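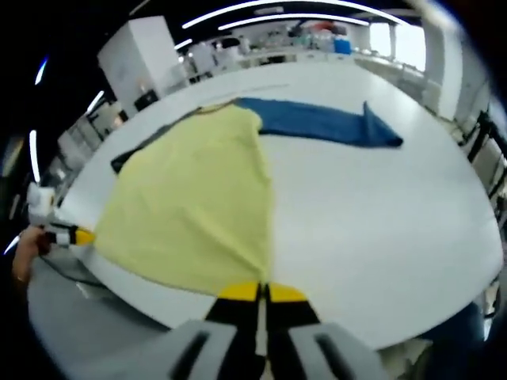
Figure 3. A yellow cloth being spread on a white table, held at two corners.

4.2 What people did with the money

The Cullinane trial paid 115 adults a fixed sum every month and asked for nothing back except a diary. We had expected the diaries to be the dull part of the study. The bank records were to tell us where the money went, and the diaries were to supply a few warm quotations for the final report. In practice the bank records told us that people buy food, pay rent and take out cash, a finding for which the funders might fairly have wanted a discount.

The diaries were harder to read and a good deal more useful. We sorted every entry by the kind of activity it described, using the scheme set out in Section 3. Paid work fell slightly in the first quarter and then crept back up. Unpaid work, by which we mean cooking, cleaning, laundry, looking after relatives and mending things that should have been thrown away, rose and stayed up. The public debate on basic income has been much exercised by the prospect of recipients lying on the sofa. Our recipients seem mostly to have been hoovering underneath it.

Two cautions apply. First, people who know their diary will be read by a university tend to have tidy weeks. One household in Bristlow recorded cleaning the oven so often in November that we checked whether the entry had been copied down the page (it had). Second, our categories are cruder than life. A parent who folds sheets while arguing with the gas company on the phone is doing at least two jobs, and our form allowed only one tick. We went with whichever activity was written first, a rule chosen late in the afternoon and defended ever since.

4.3 The automation question

Much of the case for a basic income rests on the claim that machines will shortly be doing our jobs. We therefore asked every participant, at entry and at exit, how likely they thought it that their own work would be automated within ten years. At entry, most thought it very likely that other people's jobs would go and rather unlikely that theirs would. At exit the pattern was the same, only firmer. Warehouse staff pitied the office clerks, and the clerks were worried for the warehouse.

The comparison with the Orano scheme is instructive here. Orano paid a lump sum of 3000 at the start, where Cullinane paid 300 a month, and its participants were much more likely to spend on training. Before anyone concludes that lump sums make people ambitious, it should be said that the Orano office shared a staircase with a training provider, whose leaflets were on every landing. We have not found a statistical correction for staircases.

Household work deserves a separate word. It barely appears in the standard forecasts of automation, which are built from lists of paid occupations, and so the largest category in our diaries is missing from the models we were asked to test them against. We fitted the Fisum projection anyway, first as published and then with unpaid hours added in. As published, it accounts for the change in paid hours tolerably well. With unpaid hours added, it predicts that our participants ought to have had over 28 free hours a week by the end of the trial. We put this figure to a feedback meeting on 24th May. The laughter went on for some time and has been coded as disagreement.

We draw a modest lesson from this. A forecast that leaves out housework will tend to find a great deal of leisure, and a policy designed around that leisure may be aimed at people who are busy. Section 5 returns to the point with the exit interviews, in which participants were at last permitted to tick more than one box.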